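Thread on wood movement in tabletops. I kept a humidity log in one room for a full year and have finally gone through it. Notes follow, mostly for people who build or buy solid wood tables.

Setup: one Fluvier logger on a shelf at table height, away from the window and the heating vent. One reading every three hours. That gives 2,920 readings for the year, with no gaps. House is in Danley. Forced-air heat, no humidifier.

Wood gains and loses water until it balances with the air. It swells and shrinks across the grain. Along the grain the change is too small to matter for furniture. Most table problems come from forgetting the first part or overestimating the second.

My sample was a flatsawn offcut kept next to the logger, checked with a pin meter. Low point was in December, at 6 percent moisture. The wood lagged the air by weeks. A dry afternoon did nothing to it. A dry month did.

That lag is the main thing I got from the log. Daily swings look dramatic on the chart and are mostly noise as far as a thick board is concerned. If you have to pick one number to watch, use a monthly average.

Width matters in direct proportion. A top 48 inches across the grain moves twice as much as one half that width, same species, same cut. People size the slots in their fasteners from a small side table they once built and then wonder about the dining table.

Cut matters too. Quartersawn boards move less in width than flatsawn boards of the same species, often by close to half. Look at the end grain. Lines running close to vertical through the thickness mean quartersawn. Long flat arcs mean flatsawn.

Finish slows the exchange. It does not stop it. Oil slows it a little, film finishes slow it more. Finish both faces the same way. A top sealed above and left raw below takes on water unevenly and cups.

Fasteners: figure-eights, wooden buttons in a groove, or screws through slotted holes. All fine. Glue on the apron is not fine. Neither is a tight screw through a round hole on both long sides. Fix the center, let the edges travel.

I bought a set of slotted steel clips from Hamada. Slots are long enough for a wide top. The screws supplied with them were too long for mine, so check the thickness before driving anything.

Breadboard ends: glue the middle only, pin the outer tenons through elongated holes. Expect the end to sit proud of the top in one season and short of it in another. A flush joint in every season means it is plywood or it is about to split.

Covering part of a top for long periods has its own effect, mainly on color. Light woods shift with exposure, some darker, some more yellow, and the covered part falls behind. Lift mats and paper now and then if even color matters to you.
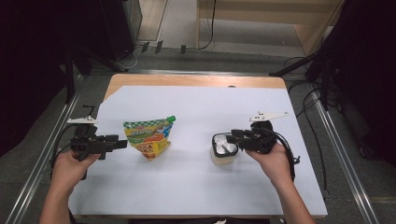 Light wood top, paper over most of it, bare along the far edge.

If you see a crack in winter, wait before filling it. Filler pushed into an open winter crack gets squeezed when the boards swell, and it can make the crack longer. I leave mine for 7 months and look again.

Next post in this series is on leg joints. I will put the log up as a plain text file once I have cleaned up the column headers.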